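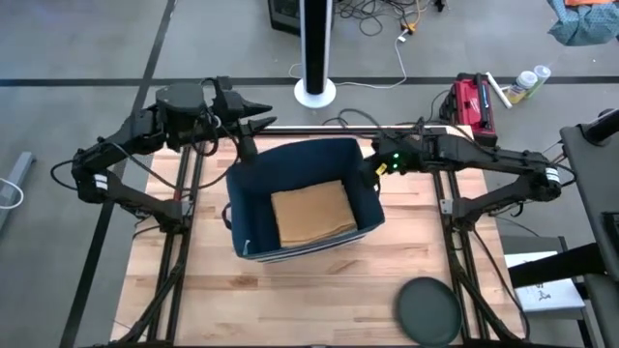

Leave the cloth in there, Consuelo said, it's the only thing that fits.

Perla said it fit because it was the only thing. Put one cloth in a bin and of course the bin looked organized. You could put one cloth in the Grand Canyon.

"It's a start," said Consuelo.

Perla had heard about starts. There had been the wall hooks, which were a start, and the jars from Darberg with the cork lids, which had been a start at 28 dollars and now held rubber bands. There had been the month of the label maker. Her sister-in-law had moved in on a Wednesday with two suitcases and a book about linen, and the house had been starting ever since.

The bin was navy blue, with a handle on the side for pulling it off a shelf. They didn't have the shelf yet. The shelf was from Hovex and was coming, according to Hovex.

"So tan goes in the blue one," Perla said.

"Tablecloths go in the blue one. It doesn't matter that it's tan."

"And when we want a tablecloth?"

"You take it out."

"And the one we want is on the bottom."

Consuelo breathed through her nose. "You file them. Standing up, like folders. Once there are enough of them they hold each other up."

"That one's lying down."

"Because there's only one, Perla."

Perla looked in at it. She would admit the folding was good. The edges had gone a little soft, the way cloth does whatever the book tells you, but the layers were stacked square and she herself couldn't have done it. She had always folded tablecloths the way her mother did, in half and in half again until they resembled a pillow, and then she leaned on the drawer. The drawer had worked for years. It stuck in August and you had to use your hip, but it worked.

"How many of these did you buy?" she asked.

"They were two for one."

"So two."

"Well, I bought two of the two for one."

Perla went and filled the kettle so that she wouldn't have to say anything. From the sink she could hear Consuelo opening the old drawer, the bad one, and the long wooden groan it gave, and then a silence that went on longer than a drawer should take.

"Is this Mrs. Becerra's?" Consuelo called.

"Is what?"

"With the cherries."

Perla turned off the water. The cherry one had come from next door, the summer the Becerras moved to Tucson and gave away everything that wouldn't go in the truck. Raúl had carried it home over his head in the rain. He'd been dead two years in January, and she had not thought about the cherries once, or had thought about them only as a thing under other things.

"It has a burn in it," she said. "From the pan. You can throw that one out."

"It says throw out if damaged," said Consuelo. "In the book."

"Well, there you are."

The kettle began to tick. Consuelo was her brother's widow and Raúl's favorite to argue with, and she had once driven 1,000 miles with a cake on the passenger seat – a fact she brought up whenever anyone questioned her judgment. Perla waited for the sound of the trash can. It had a pedal that squealed, a Sumix, another start.

What she heard was cloth being shaken out, hard, then smoothed, then smoothed again.

"The burn goes on the inside if you fold it in thirds," Consuelo said.

"The book says that?"

"No."

Perla came and stood next to her. There were two of them in the bin now, the tan and the cherries, side by side on their edges. She gave it a moment. The tan one slid down first, and the cherries went over on top of it.

"They'll stand up when there's more," said Consuelo.

"I don't believe that for a second," Perla said, and went to get the next one out of the drawer.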